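Software readiness checklist, suturing cell, Skeltdale lab
Checked by Benedikt Gasser, 14 July 2025

Thank you all for bearing with me on this one. I know the list has grown since spring, but the new planner from the Rerkeck branch touches nearly everything, and I would sooner ask a dull item twice than miss it.

1. Controller and watchdog
Stop command reaches both arms from the console and from the script: OK
Watchdog trips when the control messages dry up: OK, set at 200 milliseconds
Joint limits loaded from the file and not from defaults: OK
Comment: please leave the watchdog figure alone, even when the logging machine is busy and you are tempted. If it trips too often, come and find me and we'll look at the logging together.

2. Perception
Wrist camera calibration loaded and dated: OK
Needle tip found while held in the jaws: OK, with a remark
Thread kept separate from needle in the mask: NEEDS WORK
Comment: the tracker (Murketti, version 9) is lovely on a curved needle with a clean background. It is less happy where black thread meets the jaws, and it will sometimes carry the needle on along the thread as if the two were one long hook. Shine on the metal wrist doesn't help it either.
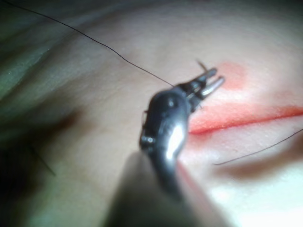

I have asked for the confidence value to be passed through to the planner, so that a poor guess slows the arm down instead of sending it off cheerfully in the wrong direction. Until that is merged, keep approach speed on the low setting, and do look at the overlay before you press go – it only takes a moment.

3. Planning
Both arms share one collision model: OK
Keep-out zone follows the jaws when they open: FAILED, then fixed
Planner refuses a path through the pad surface: OK
Replan after a stop starts from the measured pose: OK
Comment: the second line was my own fault, I'm sorry to say. The Assefa model file had the jaws closed at all times, so two open grippers could be planned closer together than anyone would like. The corrected file is number 7 in the shared folder. Please delete your local copies, including the ones you have renamed and forgotten (I found three of mine).

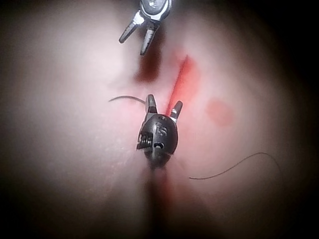

Can we run both arms at once under the new planner?
Only with a person at the stop button and the corrected model file loaded. Unattended runs wait until September at the earliest.

4. Tooling and logs
Clocks agree across machines before recording: OK
Log includes planner version and model file number: OK
Replay tool opens the newest log: OK, though slow to start
Comment: item 8 on the old list, the printed log sheet, has gone, and I can't say I'll miss it.

Result: passed for attended use. Open items are the thread mask and the confidence value, both with me.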